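この章では、温湿度記録計 Kazmi を室内に据え付け、記録を開始するまでの手順を示す。親機の配線と初期化が済んでいない場合は、先に前章を完了すること。

## 4.1 据付場所の選定

記録計は、室内の平均的な空気に触れる位置に置く。測定値の誤差の多くは本体の性能ではなく据付場所に由来し、後から補正できないものが多い。以下の条件をすべて満たす場所を選ぶ。

- 直射日光が、季節を問わず本体に当たらない
- 空調の吹出口および吸込口に正対しない
- 外気に面した扉の開閉による気流を直接受けない
- 照明器具、電源装置など発熱するものの真上にない
- 親機との間に金属製の棚や扉が入らない

壁掛けの場合は、部屋の隅の入隅から 200 mm 以上離す。隅は空気が滞留しやすく、とくに冬期は外壁側の表面温度に引かれて低い値を示す。掲示板や額などの壁面の取付物がある部屋では、その裏側や直上を避け、壁面が露出した部分に取り付ける。幅木のすぐ上も床面の冷気の影響を受けるので使用しない。

卓上置きの場合は、付属のスタンドを用い、天板の縁から 250 mm 以上内側に置く。天板の材質は問わないが、本体底面の通気孔をふさぐ敷物は取り除く。 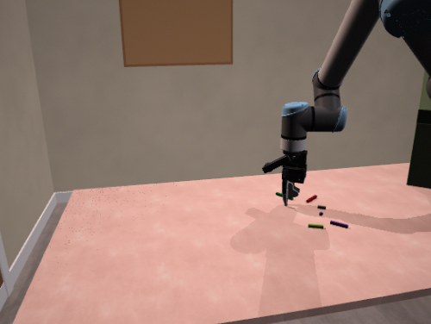
## 4.2 壁掛け用金具の取付け

**注意** 壁内の配線および配管の位置を必ず確認してから穴をあけること。確認できない壁には取り付けず、卓上置きとする。

1. 金具を壁に当て、付属の型紙の水平線に合わせる。型紙は金具の外形より大きいので、隣接する取付物との干渉もこの時点で確認する。
2. ねじ位置に鉛筆で印を付ける。
3. 石こうボードの場合は付属のアンカーを使用する。合板下地の場合はアンカーを使わず、木ねじを直接ねじ込む。コンクリート壁用の部品は付属しない。
4. 金具を固定し、手で上下左右に力を加えて動かないことを確かめる。
5. 本体背面の溝を金具の爪に合わせ、上から下へ滑らせる。爪が掛かると軽い音がする。

電動工具で締め付けると金具の樹脂部が割れることがある。最後の締付けは手回しで行う。

**注記** 旧型の金具には爪のない製品がある。旧型を流用する場合は Plokumwood 製の変換板が必要になる。変換板を挟むと本体が壁から浮き、通気の条件はむしろ良くなるが、人の通る側に張り出すため通路沿いでは推奨しない。

## 4.3 電池の装着と登録

1. 背面の蓋を外し、単3形アルカリ乾電池を 2 本入れる。充電式電池は電圧が異なり、残量表示が正しく出ない。
2. 表示部が全点灯し、続いて機種名が出る。表示が出ない場合は電池の向きを確認する。
3. 親機の管理画面で「機器の追加」を選び、登録番号 2917 を入力する。この番号は本ロット共通の仮番号であり、登録が完了すると個体ごとの番号に置き換わる。
4. 本体側面の押しボタンを、表示部に「PAIR」が出るまで押し続ける。
5. 管理画面に本体が現れたら、部屋名を付けて保存する。

部屋名は後から変更できるが、変更前の記録は旧名称のまま残る。用途で名付けると部屋替えのたびに改名が必要になるため、建物の図面上の室番号を用いるのが望ましい。

**注意** 同じ仮番号のまま複数台を同時に登録待ちにしないこと。一方の登録が済んでから次の本体に電池を入れる。

## 4.4 馴化

運搬直後の記録計は、本体そのものの温度が室温とずれている。登録後、表示値が安定するまで手を触れずに置く。所要時間は室温差と気流によって変わるので、時間ではなく管理画面のグラフで判断する。線が水平に近づき、細かな上下だけになれば馴化は終わっている。

馴化の間は次の操作を避ける。

- 本体を手で持つ、息のかかる距離で表示を読む
- 空調の設定を変える
- 加湿器、除湿機の運転を切り替える
- 本体の近くで湿った布による清掃を行う

Rallilside 棟のように夜間に空調が止まる建物では、停止後の値で馴化を判定すると下降途中の線を安定と見誤りやすい。空調運転中の午後 2 時以降に確認するのがよい。

馴化が終わったら、管理画面の「記録開始」を押す。押す以前の値は仮記録として扱われ、月次の集計には含まれない。

## 4.5 卓上置きの場合の追加事項

作業台や会議卓に置く場合、記録計の周囲の物品が日々変わる。物品が通気孔に接すると湿度の応答が遅れ、実際の変化より平らなグラフになる。次の手順で定位置を決める。

1. 卓の使用状況を確認し、人の手が頻繁に通る範囲を除く。
2. スタンドの脚の位置に、付属の位置決めシールを貼る。
3. 本体の通気孔を、物品の少ない側に向ける。
4. 定位置の写真を管理画面の「据付記録」に添付する。清掃などで移動した後は、この写真に合わせて戻す。

卓を移動した場合は、元の部屋の中であっても 4.4 の馴化をやり直す。移動の時刻は備考欄に残す。備考がないと、集計の担当者は値の段差を故障と区別できない。
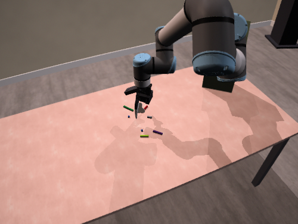
Nisreen Yammine からは、位置決めシールは天板の塗装によっては剥がれやすく、Vallosska の試行では清掃のたびに貼り直すことになった、との指摘があった。剥がれが続く場合はシールを使わず、卓の角から脚までの距離を据付記録に書き込む方法でもよいという。この方法は本書の手順としても認める。距離は隣り合う二辺から測り、測った角がどれかを併せて記入すること。

## 4.6 据付後の点検

記録開始の翌日に、管理画面で次の項目を確認する。

| 項目 | 正常な状態 | 異常時の処置 |
|---|---|---|
| 通信 | 欠測の印がない | 親機との間の遮へい物を確認 |
| 温度 | 空調の運転に応じて変化する | 通気孔と吹出口の位置を確認 |
| 湿度 | 一定値に張り付いていない | 通気孔の異物を除去 |
| 電池 | 残量表示が満量 | 電池の種類を確認 |
| 時刻 | 親機と一致する | 管理画面で再同期 |

湿度が一定値に張り付いたまま動かない場合は、保護フィルムの剥がし忘れが最も多い。フィルムは透明で、通気孔の上に貼られている。

電池は毎年 2 月に、残量にかかわらず全数を交換する。交換中の値は自動的に欠測となるため、補間の操作は不要である。交換後に本体が「PAIR」を表示した場合は登録が失われているので、4.3 の手順 3 からやり直す。

点検の結果は据付記録の末尾に記入し、確認者の氏名を添えて保存する。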